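Waschtag, oder: Wie ich mit einer neuen Maschine noch mal von vorne anfange

12. Mai 2024

Ihr Lieben, ich weiß, es war wieder lange still hier. Der Beitrag über die Radtour an die Küste liegt immer noch halbfertig herum, und eigentlich wollte ich den heute endlich zu Ende schreiben (Muttertag, Regen, Kaffee, perfekte Bedingungen!). Stattdessen sitze ich in der Küche, höre der Waschmaschine beim Schleudern zu und habe Lust, über Wäsche zu schreiben. Wer das langweilig findet, darf jetzt wegklicken, ich bin nicht böse.

Also. Meine alte Maschine ist kaputt. 14 Jahre hat sie gehalten, drei Wohnungen hat sie mitgemacht, einmal ist sie beim Umzug von Rondau nach Brosau vom Sackkarren gerutscht und hat danach trotzdem weitergewaschen, nur mit einer Delle vorne links, an der ich mir jahrelang den Pulli aufgezogen habe. Vor drei Wochen hat sie dann mitten im Buntwaschgang aufgehört. Kein Knall, kein Rauch, einfach Stillstand, die Trommel voll Wasser und meine halbe Garderobe drin. Wer schon mal eine volle Maschine über das kleine Klappe unten entleert hat, ähm, über DIE kleine Klappe unten (ich lasse das stehen, so aufgeregt war ich), weiß, was dann kam: Backblech drunter, Handtücher drumherum, alle zwei Minuten aufspringen und das Blech in die Badewanne kippen. Der Flur war trotzdem nass.

Der Monteur von Gisler kam am übernächsten Tag, hat sein Gerät angeschlossen und mir 2.898 Betriebsstunden vorgelesen, mit so einer Anerkennung in der Stimme, als hätte ich das persönlich geleistet. Dann hat er den Kopf geschüttelt. Lager durch, Heizstab auch nicht mehr schön, und die Ersatzteile gäbe es zwar noch, aber für das Geld könne ich mir fast was Neues hinstellen. Ich habe kurz überlegt, ob ich beleidigt bin. Dann habe ich gefragt, was denn bei ihnen gerade im Laden steht.

Zwischen alter und neuer Maschine lagen elf Tage Waschsalon, und die muss ich unbedingt erzählen. Ich war seit dem Studium in keinem Waschsalon mehr! In Brosau gibt es genau einen, hinter dem Bahnhof, und ich hatte mir das furchtbar vorgestellt. War es gar nicht. Es riecht gut, es ist warm, und man hat eine Stunde lang wirklich nichts zu tun, weil der Empfang da drin so miserabel ist, dass sich das Handy nicht lohnt. Ich habe beim ersten Mal ein halbes Buch gelesen. Beim zweiten Mal habe ich eine Einkaufsliste auf die Rückseite des Buchs geschrieben und fremden Leuten beim Zusammenlegen zugeschaut, und da bin ich ins Grübeln gekommen.

Ich lege nämlich nicht zusammen. Ich knülle. Ich hole die Sachen aus dem Korb, werfe sie auf die nächste freie Fläche und nehme mir dann morgens raus, was ich brauche, bis der Haufen weg ist oder der nächste dazukommt. So hat das in meiner Studentenbude funktioniert und so habe ich es beibehalten, durch zwei Berufe und eine ziemlich ernsthafte Phase mit Blusen.

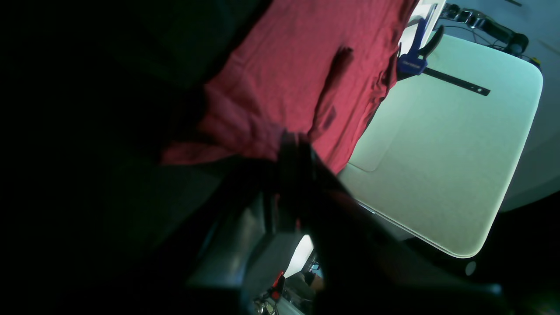

Rot und ordentlich zerknittert, halb über der Tischkante.

Im Waschsalon stand neben mir eine Frau mit einem Stapel Geschirrtücher, und die hat gefaltet, dass mir ganz anders wurde. Einmal längs, mit der flachen Hand drüber, zweimal quer, fertig. Jedes Tuch gleich groß. Sie hat dabei nicht mal hingeschaut, sie hat aus dem Fenster geguckt! Und ich stand da mit meiner blauen Tasche und habe die feuchten Socken obendrauf gestopft und mich ein bisschen geschämt. Am selben Abend habe ich zu Hause die ganze Tasche wieder ausgekippt und gefaltet, bis halb elf. Gleich groß wurde da gar nichts, aber der Schrank ging danach zum ersten Mal seit Weihnachten ohne Knie zu.

Gut, und jetzt die neue. Über die Auswahl könnte ich einen eigenen Beitrag schreiben. Ich wollte eine Maschine, die wäscht. Es gibt Maschinen, die mit dem Telefon reden, Maschinen mit Dampf, Maschinen mit einer zweiten kleinen Klappe für die vergessene Socke (die fand ich toll, muss ich zugeben, die hätte ich beinahe genommen). Am Ende ist es eine ganz schlichte geworden, ein Auslaufmodell ohne App. Sie hat einen Drehknopf und vier Tasten. Und sie ist leise, so leise, dass ich in der ersten Woche dreimal ins Bad gelaufen bin, um nachzusehen, ob sie überhaupt läuft.

Ein paar Sachen, die ich seitdem neu gelernt habe, für alle, die wie ich seit der ersten eigenen Wohnung immer auf demselben Programm herumgeritten sind:

Ich habe immer viel zu viel Waschmittel genommen. Immer. Das Wasser in Brosau ist weich, das steht sogar auf der Abrechnung, und ich habe trotzdem jedes Mal bis zum oberen Strich gefüllt, als käme es aus einem Kalkfelsen. Jetzt nehme ich knapp die Hälfte und die Handtücher fühlen sich zum ersten Mal wieder an wie Handtücher. Weichspüler habe ich gleich ganz weggelassen.

Schleudern: Ich hatte die alte immer auf voller Drehzahl, damit die Sachen schneller trocken sind, ich habe ja keinen Trockner und nur den kleinen Balkon nach hinten raus. Mit der neuen bin ich für T-Shirts und alles aus Baumwolle auf 1.000 Umdrehungen runtergegangen, und die Knitter sind deutlich weniger schlimm. Trocken wird es trotzdem, nur eben über Nacht. Bettwäsche und Handtücher dürfen weiterhin volle Fahrt haben.

Und dann Rot. Ach, Rot. Ich habe eine Schwäche für rote Sachen, das wisst ihr, wenn ihr schon länger mitlest, und ich habe mir mit dieser Schwäche über die Jahre sehr viele rosa Unterhemden eingehandelt. Im Drogeriemarkt wurde mir dann Plollurine empfohlen, so ein Pulver in der braunen Dose, das man beim ersten Waschen mit reingibt und das die Farbe angeblich im Stoff hält. Ich bin unentschieden. Beim neuen Tischläufer hat es super geklappt, beim Kissenbezug aus demselben Laden war das Wasser im Handwaschtest hinterher immer noch himbeerfarben. Vielleicht hatte ich zu wenig genommen, die Dosieranleitung ist in einer Schriftgröße gedruckt, für die ich inzwischen die andere Brille brauche. Wenn jemand von euch Erfahrung damit hat: bitte in die Kommentare! Bis dahin wasche ich Rot mit Rot und sonst mit gar nichts.

Kurz noch zum Thema Flecken, das hatte sich jemand nach dem Rhabarberbeitrag gewünscht. Gallseife, anfeuchten, liegen lassen, nicht rubbeln wie verrückt. Mehr mache ich nicht. Den Trick mit dem Rasierschaum habe ich ausprobiert und danach hatte ich einen Fleck, der gut roch.

Was mich an der ganzen Geschichte aber am meisten überrascht hat, ist das Waschen am Abend. Früher ging das nicht, die alte hat beim Schleudern die Gläser im Küchenschrank zum Singen gebracht, und unter mir wohnt ein Baby. Da war um sieben Schluss. Jetzt stelle ich sie nach dem Abendessen an und sitze dann oft noch eine Weile im Dunkeln auf dem Wannenrand oder in der Küche, ohne Radio, ohne irgendwas. Es gluckert ein bisschen, dann ist Pause, dann gluckert es wieder. Meine Oma hatte im Keller eine Waschküche mit einem winzigen Fenster oben unter der Decke, und ich durfte als Kind auf der umgedrehten Zinkwanne sitzen, solange sie gemangelt hat. Daran denke ich dann. An den Geruch von heißem Leinen und an die Klammerschürze mit der großen Tasche vorne, in die ich immer reingreifen wollte, weil da manchmal ein Karamellbonbon drin war.

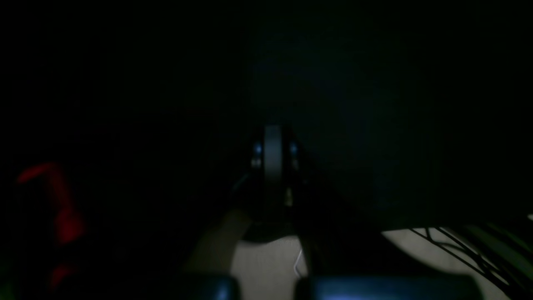

Fast alles schwarz, dazu zwei kleine bläulich-weiße Lichtpunkte.

Sie hatte übrigens feste Tage, meine Oma. Montags weiß, dienstags bunt, und am Mittwoch wurde gebügelt, da gab es Eintopf vom Vortag. Ich habe das immer für schrecklich starr gehalten. Inzwischen verstehe ich es ein bisschen besser. Wenn es keinen Tag gibt, an dem gewaschen wird, ist halt irgendwie jeder Tag Waschtag, und man läuft ständig mit dem Gefühl herum, dass da noch was liegt. Ich probiere jetzt einen Abend unter der Woche und den Sonntag. Heute also. Zwei Ladungen sind durch, die dritte läuft gerade, und auf dem Wäscheständer ist schon kein Platz mehr, ich werde die Bettwäsche wohl über die Türen hängen müssen. Draußen schüttet es immer noch.

Bügeln werde ich übrigens weiterhin nicht. Da hört die Liebe auf. Ich habe ein Bügelbrett, es steht hinter der Schlafzimmertür, und ich hänge meinen Bademantel daran auf. Wer Blusen trägt, hat mein volles Mitgefühl, ich habe die Phase hinter mir.

So, jetzt piept es. Nein, Moment, das ist der Backofen, da ist ja noch der Kuchen drin! Rezept kommt, falls er was geworden ist. Und die Radtour kommt auch, versprochen, die Bilder vom Hafen habe ich sogar schon sortiert. Schreibt mir gern, wie ihr das mit dem Zusammenlegen haltet, vor allem bei Spannbettlaken. Ich habe mir drei Anleitungen durchgelesen und bei mir kommt immer ein Ball raus.

Bis bald und trockene Füße euch allen!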